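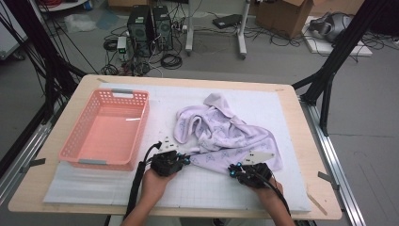 Will it take my hours away, or will it take my sore wrists away? I was asked that at the folding table on the first morning we had the Tunellow grippers out, and I've thought about it more than any other question I get on this job. So before I get to the price and the parts, I'm going to try to answer it, because if you run a laundry and you're reading this page, somebody on your floor is going to ask you the same thing.

Tunellow Hand Gripper Set (pair)
Sold and supported by Flinari
$2,064 per pair, tracking markers and cables included
In stock, ships in 7 days

Hi, I look after the shop side at Flinari, and I write these pages myself, which you can probably tell! I spent a good part of last year going back and forth to Ogundipe, a laundry that does towels and bath linen for small hotels and swim clubs. They wanted a robot folding station for the small mixed stuff, kids' towels and odd sizes, the things the big flatwork folder spits out in a wad. The station they picked is the Mistetti. The trouble with a folding station is that somebody has to show it how folding goes, and the people who know that are the people who do it all day.

That's what the Tunellow set is for. You hold one gripper in each hand and you fold the towel with those instead of your fingers. The markers let the system follow where each gripper goes, and the Mistetti learns from the recordings. You don't write any code and you don't have to steer an arm around with a joystick. If you can fold a towel, you can do this (slowly at first, I won't lie, my own first attempt looked like a dropped napkin).

What you get

Two grippers, left and right
Marker plates, one for each gripper, already fitted
Two cables, long enough to run back along your forearm and off the table
A spare set of finger pads
A printed setup sheet, one side only, in words I'd use with my own mother

You'll need a computer, a table with some clear space, and a plain surface on it. A white board with light grid lines is what I'd go for, so you can line up a corner the same way each time without anybody making a fuss about it. Give people a basket on whichever side they reach for. Ogundipe had two folks who wanted it on the left and one who wanted it behind her, and we let them all have it their way.

How it feels in the hand

You squeeze, the fingers close, you let go, they open. The first thing everybody does is squeeze too hard. A towel doesn't need it. The pads have a fine texture that bites into cloth pretty well, and once people trust that, their shoulders come down and the whole thing speeds up. Picking up one layer when there are two is the hard part, same as it would be with mittens on. The trick the Ogundipe crew settled on is to push down a little, let the cloth bunch up between the fingers, and then close.
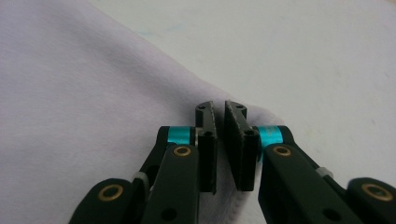
After that you just lift and carry the edge over, and keep it low so it doesn't drag the rest of the towel with it. Hooded towels are the worst of the lot. We ended up doing the hood first and the body second, which is backwards from how the crew does it by hand, and there was a real argument about it over lunch. The hood-first people won. I still hear about it.

Please plan on short sessions. I tell customers 20 minutes on and then a switch to something else. The grippers aren't heavy, but you're holding your hands in a new way, and nobody does their best folding with a cramp. Keep the cables behind your elbows, too.

What changed on the floor

Okay, back to the wrists. I can only speak for the one laundry I know well. The Mistetti runs the small towels on the late shift now, and the folding table there went from three people to one. The other two moved to sorting and to the stain bench, same pay, and that was agreed in writing before the first recording was made. I pushed for that and so did the crew, and the owner was decent about it. I'd push for it with you, too, if you call me. I'm not much of a salesman that way.

The one who stayed at the table has a different job from before. She pulls out what the Mistetti can't handle, fixes the bad folds, and picks up the grippers again when a new kind of towel comes in. She told me she misses the chatter. I didn't have an answer for that and I still don't. It's quieter over there, and if your folding table is where people catch up with each other, you ought to think about that before you order anything.

What she doesn't miss is the last two hours of a heavy day. And she gets listened to more than she used to. When the station does something silly, everyone looks at her, and she says no, you have to show it with the seam toward you, and then she shows it. There's an hourly bump for the recording work as well. I think that's only fair: it's her folding in that machine.

A few things I'd want to know if I were buying

Will it work with something other than the Mistetti? Maybe. Tell me what you have and I'll find out before you pay.

How many recordings does it take? It depends on the towel. For a plain square one we stopped at 88 and were happy. The hooded ones took a lot more, and I'd call that still in progress.

Can it do fitted sheets? Nope! I can't do fitted sheets.

Do the pads wear out? Yes, lint gets into them first. Brush them with a dry toothbrush at the end of the day and swap them when they start to slip. Extra pads are on the spares page.

Can people with small hands use it? Yes, though the squeeze gets tiring sooner. There's a lighter spring coming in February and I'll swap it into any set we've sold, no charge, you just cover the postage to us.

Care

Wipe down with a slightly damp cloth, never soaked. Don't coil the cables tight. Don't hang the grippers up by the marker plates, because if a plate gets bent the tracking goes off and you'll spend an afternoon wondering why. Store them lying flat in the box they came in.

If you'd like to try a pair before you buy, we lend out a demo set for a week at a time. Drop me a line through the Flinari contact form, tell me what you fold and how many people do it, and please let at least one of those people be in on the call.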